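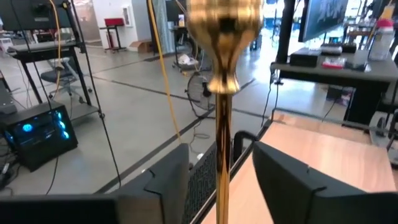

Gratwood Mobile Device Working Group
Minutes of the January meeting

Chair: Hường Lò
Present: Service Desk lead, Network Services, Records and Privacy, Field Operations, Payroll Systems (items 1 to 4 only)
Apologies: Procurement
Minutes: Service Desk
Meeting opened at 10.05 am.

1. Minutes of the previous meeting

Accepted with one correction. Under "Backups" the word "encrypted" was left out before "local backup". Unencrypted local backups are blocked by the current profile and have been since it was issued.

2. Actions carried forward

2.1 Naming convention for shared tablets. Closed. Tablets now take the site code, then the asset number, with no spaces. Older names will be changed when a tablet next comes in for service. The Service Desk won't be recalling tablets for this alone.

2.2 Spare charging leads at the northern depot. Closed.

2.3 Test of lock screen message in Lirine. Still open. The message displays on phones but is cut short on the smaller tablet after the first line. The contact number is on the second line. Network Services suggested putting the number first. Service Desk to retest with the number first and report back.

3. Enrolment in Lirine

Service Desk tabled the enrolment report. Lirine shows 305 managed devices. The asset register holds 14 more that don't appear in Lirine at all. The group went through the list of the 14 and agreed on the following treatment.

Devices in the repair cupboard are to be marked "in repair" in the register and left alone until they come out. Devices issued to contractors before the changeover are to be called in and enrolled by the Service Desk in person. Remote enrolment isn't to be offered to contractors, as it leaves the old mail account on the phone alongside the managed one. Anything that can't be found within one reporting period goes to Records and Privacy as a possible loss, and its SIM is to be suspended on the same day.

Field Operations asked whether a suspended SIM can be restored if the phone is later found in a vehicle. Network Services confirmed that it can, through a normal service request, with the number kept.

It was noted that the register and Lirine use different fields for the serial number. The register has the number printed on the box and Lirine reads the number from the device. Where the main board has been replaced these don't match. Service Desk to add a second serial field to the register.

4. Sign-in prompts and Ninex

4.1 Prompt approvals. Staff currently approve a sign-in to payroll and mail by tapping a prompt in the Ninex app. The Chair reported that repeated prompts had been logged against two accounts late at night. In one case the staff member declined every prompt and rang the desk in the morning. In the other the staff member approved a prompt to stop the phone buzzing. The session was ended by the desk, the password was changed and the mail rules on the account were checked. A forwarding rule was found and removed. Records and Privacy has the details and is handling notification separately, so the matter wasn't discussed further here.

4.2 Number matching. Ninex can be set so that the person signing in has to type a 2 digit number from the sign-in page into the app. The setting is included in the present licence. Payroll Systems asked for it to go on immediately for payroll. Field Operations asked for a delay for staff who read mail on the same phone that receives the prompt, where the number is hidden once the app opens. The Service Desk tested this during the meeting on a pool phone. The number stays visible at the top of the Ninex screen if the sign-in was started in the managed browser. It doesn't stay visible if the sign-in was started inside the older mail app.

Agreed: number matching goes on for payroll at the next change window. It goes on for mail after the older mail app has been removed from managed phones (see item 5).

4.3 Prompt limits. Agreed to lock prompts on an account after repeated declines and to release the lock only by a call to the desk. The caller is to be identified by the usual questions and a call back to the number on file. The desk won't release a lock by email.

4.4 Codes by text message. Records and Privacy asked that text message codes be turned off altogether. Network Services said that staff at sites without data coverage have no other method at present. Hardware keys were raised. Procurement was absent and no pricing was available. Deferred.

Payroll Systems left the meeting at 10.50 am.

5. Removal of the older mail app

The older mail app keeps a copy of attachments outside the managed area, which means a selective wipe leaves them on the phone. The Service Desk showed this on a test device: mail was cleared, and the attachments could still be opened from the file browser.

Lirine can remove the app without the user doing anything. Drafts that haven't synced will be lost. Agreed that staff be told to send or delete their drafts, that the notice go out through supervisors as well as by mail, and that removal be done by site, beginning with head office.

Field Operations asked for the depots to be done outside shift handover. Agreed.

6. Lost and stolen devices

6.1 Procedure. The draft procedure prepared by the Service Desk was read through. Changes agreed:

Step 1 now reads "ring the Service Desk", with the option of the web form removed. A person who has lost their phone often can't get to the form, and the form isn't watched after hours.

Step 3, locking the device, now comes before step 4, attempting to locate it. The draft had these the other way round.

Step 6, full wipe, needs the approval of the on-call supervisor. Records and Privacy had wanted its own approval at this step, but accepted notice after the fact so that a wipe isn't held up overnight.

A new step covers revoking Ninex on the lost device. Wiping the phone doesn't remove its registration, and a replacement phone can't be added to the account while the old one is still registered.

6.2 Location data. Records and Privacy restated that location is to be requested only when a device has been reported lost, and that each request is to be logged with the ticket number. Supervisors can't ask for the location of a staff member's phone for any other purpose. The Service Desk asked for this in writing to show to supervisors. Records and Privacy will supply a paragraph for the procedure.

6.3 Idle lock. The idle lock on phones is five minutes. On the shared tablets it's 15 minutes, set that way for stocktake. Network Services proposed bringing tablets into line with phones. Field Operations objected that staff wearing gloves would be entering the passcode all day. No change for now. The Service Desk will look at whether Lirine can apply the longer time only while the stocktake app is open.

7. Nông devices

Nông has given notice that its rugged handheld model will stop receiving security patches. The handhelds are used in the yard for scanning and don't hold mail. They do connect to the internal wireless network.

Options discussed: replace; keep in use on a separate network segment; keep in use with scanning data uploaded by dock only. Network Services favours the separate segment as an interim step and can set it up with existing equipment. The scanning server will need a firewall rule and nothing else should be reachable from that segment. Field Operations has no objection provided label printing still works. The label printers are on the general network at present and would have to be moved across too.

Agreed in principle. Network Services to draw up the change and include the printers.

8. Other business

Service Desk noted that some staff are taking photos of their recovery codes and keeping them in the phone's gallery. A line on this will be added to the induction sheet.

The meeting room display drops the connection when a managed phone locks. Logged as a fault.

Actions

Service Desk: retest lock screen message with the number first.
Service Desk: add second serial field to the asset register.
Service Desk: recall and enrol contractor phones.
Service Desk: prepare draft notice on removal of the older mail app, copy to Field Operations for shift times.
Service Desk: check idle lock by app in Lirine.
Network Services: change request for number matching on payroll.
Network Services: change request for Nông handhelds and label printers.
Records and Privacy: paragraph on location requests.
Procurement: pricing for hardware keys.
Chair: circulate revised lost device procedure.

Meeting closed at 11.40 am. Next meeting to be set by the Chair once Procurement has confirmed availability.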